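Keep the office kitchen cups
Donal Tully
25/05/2025

Our office in Horgan went to takeaway cups in April, and I think it was a mistake. 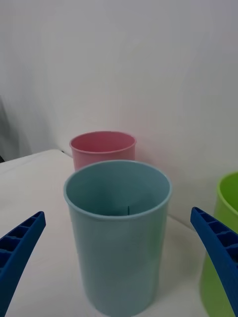 The argument was that washing up takes time. It does, a few minutes a day. Against that we now buy cartons of cups, store them beside the printer and fill a bin by lunch. The first order cost $559 and lasted 30 days.

A reusable cup costs a couple of dollars and will see out most of the staff. If the sink is the problem, put up a roster. There are 12 of us, so each person's turn would seldom come around. I'd do mine and I'd favour going back tomorrow.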